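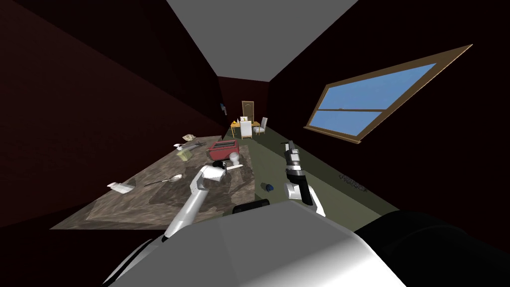
Okay, a few posts about paint, as I've been thinking about it all month and my family has kindly asked me to go think about it somewhere else.

We moved to Bivham in September, into a house built in 1884, and the hallway was the exact white of a dentist's office. Every person who came by said the same thing: keep it light, dark colors make a room feel small. I believed that for 20 years of renting!

Then I stayed a couple of nights at a guesthouse on Deschamps Street, where the whole sitting room was a deep brownish red, and I didn't want to leave. It felt like being inside a coat. I came home and bought 2 sample pots before I'd even unpacked my bag.

A thing I wish I'd known sooner – paint your samples on big pieces of cardboard and move them around the house. My favorite looked like plum jam at breakfast and like plain mud by 4 in the afternoon. Same board, different wall.

Do get the tinted primer. I skipped it the first time (stubborn, cheap, take your pick) and needed four coats to hide the white. With the primer, the next wall took two.

Leave the ceiling pale if you're nervous. You can always go back up the ladder later, and I probably will, once my shoulders forgive me.

Next up is the stairs, and I'm going back and forth on olive green. If you've lived with a green floor for more than a year, please tell me how it's held up, especially if you have a dog!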